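Clearing the desk, part one

2 min read

I let the desk go for most of the autumn and it has reached the point where I put the laptop on my knees instead.
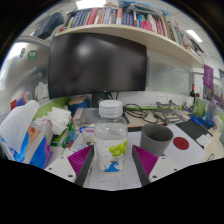
What goes first

Drinks things. There's the plastic bottle with the fruit on the label, the dark grey cup, the green cup and a wine bottle that should have gone to the glass bank ages ago. Then the crumpled tissue.

The papers take longer. I go through them one sheet at a time and most end up in the recycling. The old Fatix invoice stays until February.

The black cable gets coiled properly and tied. The laptop stand can stay, folded flat when I'm not using it.

I gave myself 25 minutes and needed almost twice that. The drawers are next.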